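Strawberries: end of season at the Ondton plots

The last of the strawberries came off the shared beds in March, and the beds now need cutting back before the cold sets in. If you have a row at Ondton, please trim the old leaves to a hand's width above the crown and put them in the green bin, not the compost. There was grey mould in the lower beds this year and we don't want to carry it over.

The Comdale beds did better. They get the morning sun and the soil drains well after rain, so most of the fruit stayed clean until the end.

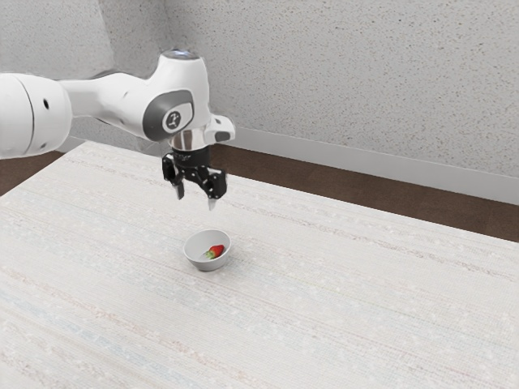
Picking little and often made the biggest difference to flavour this season. Fruit left on the plant until it was red right up to the shoulders was far sweeter than anything picked with a white collar, and berries don't ripen any further once they're off. Even a single red strawberry in a small white bowl is worth bringing inside on the day it's ready. Leave it another night and the slugs will have it. Keep the green cap on until you're ready to eat, and don't wash the fruit before it goes in the fridge.

Runners are the next job. Choose strong ones from plants that cropped well, peg them into small pots of damp mix and leave them joined to the parent until they have their own roots. Take no more than 3 from each plant. Anything older than its third summer should come out, as the fruit gets small and the crowns turn woody.

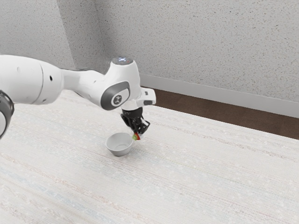

New plants should go in with the crown sitting level with the soil. Too deep and it rots, too high and it dries out. Water them in well and mulch with straw once they've settled. We have 2 bales in the shed at the Yusuf Road gate, so help yourself, but please close the door properly on your way out.

Grokent Nursery is taking our bulk order for bare-rooted crowns again. Put your plot number and the variety you'd like on the sheet inside the shed. If you want more than one variety, use a separate line for each. Crowns will be left in labelled buckets by the tap, and they should be planted as soon as you can manage. If the ground isn't ready, heel them into a pot of damp soil in the shade.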